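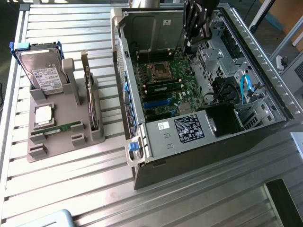

Parts tray on the left, open tower on the right. The processor is the square one in its own recess, with a green memory module just below it.

Desktop tower (inside parts)

A desktop tower is the upright box that holds a personal computer's working parts, and I have spent far too many evenings with my nose in one! My own first was a Dekier 412, bought secondhand in Avavthorpe, and most of what I know started there (the rest came from breaking things).

Layout

Everything hangs off the motherboard, the big circuit board screwed to one wall of the case. Lay the tower on its side before you work on it and the board becomes a nice flat floor. The processor goes in a square socket with a metal frame, and the memory slots run alongside it. Memory only fits one way around because of a notch in the gold edge, so if it won't go down, flip it and try again – please don't lean on it.

Storage

The classic hard drive is 3.5 inches wide and usually rides in a plastic carrier. Blue carriers are pretty common, and I'm fond of the clip-on kind, which saves hunting for four tiny screws under the desk.

Expansion slots

Now my favorite bit. Slots take add-in cards for graphics, sound, networking and so on, and they come in a few lengths. PCI is the older type, often white. PCI Express replaced it, and its slots can be short (x1 or x4) or full length (x16). Makers like to put a bright color on one of the long ones, but the colors aren't a standard, so check the manual before you trust them.
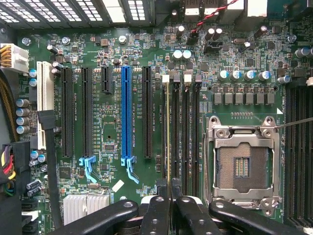 A white PCI slot at far left, then black PCI Express slots and a bright blue full-length one.

The small latch at the end of a long slot grips the card. Press it before you pull, every time! I forgot once and the card came out with a crack I can still hear.

Cables

The fat multi-pin plug brings power to the board, and yellow and black wires are what you'll mostly see going into a power plug. Fans have their own little headers. I tuck fan wires well clear of the blades, ever since a June afternoon when mine buzzed like a trapped wasp for 14 minutes before I found the culprit.

Page last changed 16/10/2020

Category: Computer hardware > Cases and boards

Related articles
Hallex power supplies
Witkowska case series
Hard drive carriers
Processor sockets
PCI and PCI Express compared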